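Newspaper under craft and glue jobs, or something better?

draklow_dad
What do people put down on a good table when gluing? I've always used newspaper but we stopped getting one delivered in December. A roll of 427 gsm felt-backed mat at Cunix costs more than I paid for the table.

vorkham6
Newspaper is fine. Two sheets thick, changed as soon as it's soaked through. Ask your neighbours for their old ones. Ours is the kids' paper at the moment.

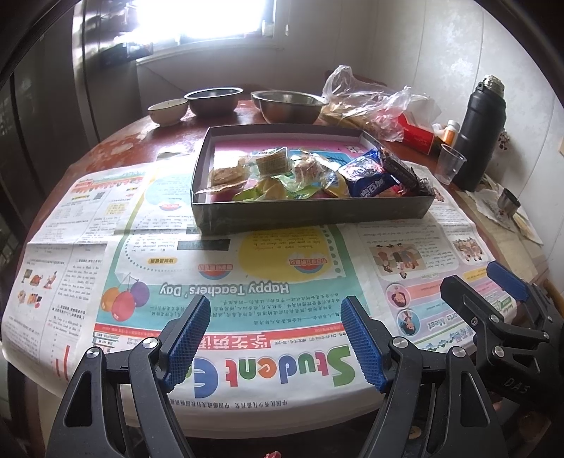 Student paper on the round table, Teachers' Day issue.

Raed Saliba
I don't agree. Newsprint ink came off on a pale tabletop of mine and I had to sand it back. Baking paper costs a few dollars and PVA peels straight off it.

vorkham6
Was that with solvent? I've only used water-based glue and haven't had any colour transfer in 3 years.

Raed Saliba
Metho, so fair point. I'd still not risk it on anything with a light finish.

aoun_shed
Baking paper slides around. Tape the corners with painter's tape. And put the small bits in a box lid so they don't roll onto the floor. We use the same sort of lid for snacks.

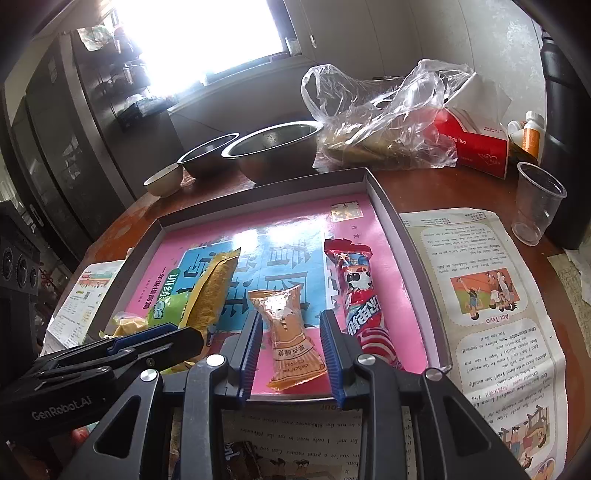

Re: Drop sheets instead?

draklow_dad
Went to the hardware store at lunch and they had canvas drop sheets on special. Has anyone cut one down for a table?

aoun_shed
Yes, but hem it or it frays. Glue soaks in and goes hard too. I went back to paper.

Raed Saliba
Canvas for paint, baking paper for glue.

vorkham6
Still newspaper for me.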